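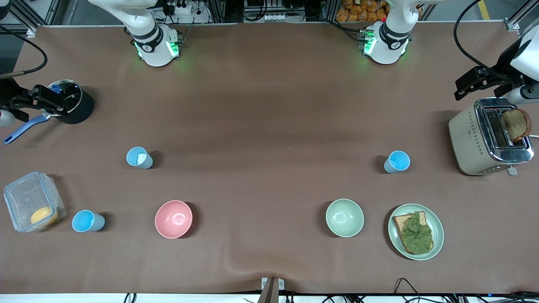 The two-arm kitchen bench at the Lokonum workshop, with a pot in the right arm's gripper and the left arm over the toaster.

Lokonum opens its shared robot bench to members

Lokonum, the shared workshop in Wutinmont, is opening its two-arm robot bench to all members from January. The bench was built in the workshop by a group of 15 members, who gave it 2,208 hours of their own time across evenings and weekends.

The project is called Clindano. Its aim is to have a pair of arms handle ordinary kitchen things on an ordinary table — pots, cups, bowls, a toaster — using software that members can read and change for themselves.

The two white arms stand on the far side of a long table, with aluminium framing at the back corners. Power strips and control boxes are kept behind the table, leaving the brown work surface for crockery and food. A green ring near the base of each arm is lit on each arm.

Figueroa, a machine shop in the same town, cut the mounting plates for the arms and lent the group a drill press while the frame was being put together. Members did the wiring and wrote the control software.

Work so far has covered three tasks: lifting a pot by its side, picking up plastic cups that are lying down, and working with a toaster. The cups have taken the longest. A cup on its side can roll when a finger touches it, and the group rewrote its grasping code more than once before settling on a slower approach from above. Toast is still being worked on.

Members can book the bench in three-hour sessions. A short induction is needed first and covers the stop button, the speed limits and how to park the arms at the end of a session. Inductions run on Tuesday evenings at the workshop and are free to members. Bookings are made at the front desk.

The control software and the frame drawings will be placed in the members' library when the bench opens. Printed copies of the drawings can be had on request.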